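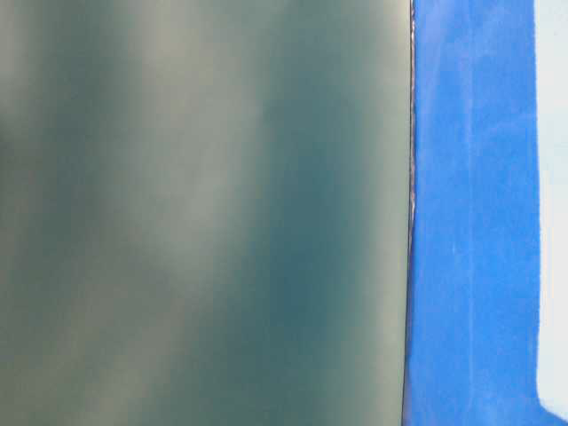
How wide should a cloth be folded for storage in a shallow drawer?
Fold it to the depth of the drawer less 30 mm, so that the strip can stand on its long edge without catching the runner above.

The method below suits tea towels, napkins and light cotton cloths. It does not suit terry or anything with a raised pile.

Before you start

Work on a flat surface covered with plain fabric. Bare tabletops let the cloth slide at the second fold. Choose a cover that contrasts with the cloth, or is at least a clearly different shade, so the edges can be found quickly. Small creases in the cover do no harm. Large ones should be pulled flat.

Folding to a strip

1. Lay the cloth face down with a long side nearest to you.
2. Bring the near side to the centre line. Smooth from the middle outwards.
3. Bring the far side over to meet it. Leave a gap of a few millimetres.
4. Close one half over the other along the gap.
5. Press the long fold with the flat of the hand. Do not drag it.
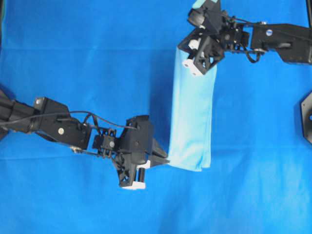
Light blue cloth folded to a long strip on a bright blue fabric surface.

Squaring the ends

Check both short ends. If the layers are stepped, hold the long fold still and draw the inner layer out by its corner. Hems thicken the end and a small step there is acceptable. A step wider than the hem means the fold in stage 2 was off centre, and the cloth should be opened and started again.

Storing

Fold the strip in half, then in half again for drawers under 94 mm deep. Stand the pieces on edge with the closed fold upwards. Leave one finger's width free at the end of the row.

Text: Aniela Kubiak
Last revised Saturday, November 29, 2025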